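Putlow two-arm cell: progress report to the Nullow program office
Reporting period: February to 26/04/2024
Prepared by the Onishi workshop team

Summary

We are very pleased with where the cell stands. Both arms are commissioned, the maintenance schedule is in daily use, and the gripper work that held us up in February is behind us. We have spent within the approved budget for this period and are asking for one small change to the spares line (see the end).

Gripper care

Most of our hours went into the grippers, and it has been time well spent! At the last report the fingers on the left arm were closing slightly out of line, so thin items would twist as they were picked up. We took both grippers off, cleaned the slides, fitted new finger screws and reset the open and closed limits from scratch. The fingers are now checked every 1,000 cycles: wipe the inner faces, look over the tips, check the screws, then open fully over a clear part of the table and compare the two sides by eye through the wrist camera. The whole check takes 15 minutes for both arms, and everybody on the team can now do it from the printed card.

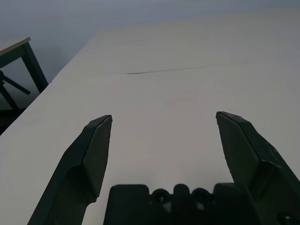 Gripper fingers open over the table, seen from the wrist camera.

The pale scuffs on the outside of the fingers do no harm and we are leaving them alone. The inner faces are what matter for grip, and we replace a finger as soon as one of those is nicked. We used five spare fingers this period, nearly all of them during the February work.

Arms and cables

Cables were our second big item. Each arm has a black cable at the gripper end, and the slack has to be right: too little and it pulls when the wrist turns, too much and it catches on whatever is on the table. We tried several lengths and settled on a generous loop, with a slow full-range move at the start of every shift to see that nothing snags. There have been 12 shifts in a row without a cable stop, a lovely change from the winter.

Joint zero positions were also taken again on both arms, and the new values are stored with the Fukitz controller backup.

Two-arm trials

With the hardware steady we have moved on to small household and office items, using both arms at once. The open white case with the red-capped pen in its tray is a favorite with the team. It needs the two grippers to come in low from either side, so any error in the zero positions shows up very quickly.
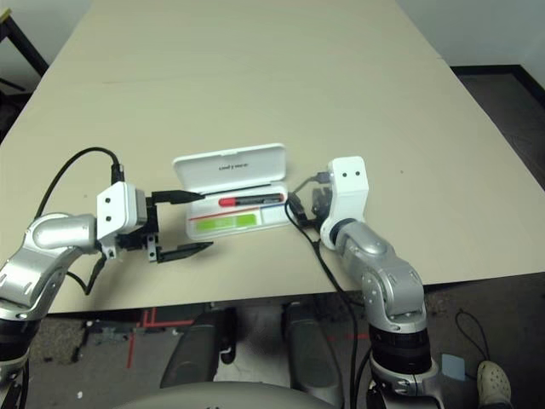 Next steps and request

In the coming period we plan to:
- move the finger check into the controller's own reminder list
- write up the cable routing so a second cell can copy it
- repeat the joint zero check after the next software update

We would like to move the unspent travel money into spares, to cover another set of fingers and one complete gripper to keep on the shelf. The total stays the same. A reply before the next order goes out would be a great help.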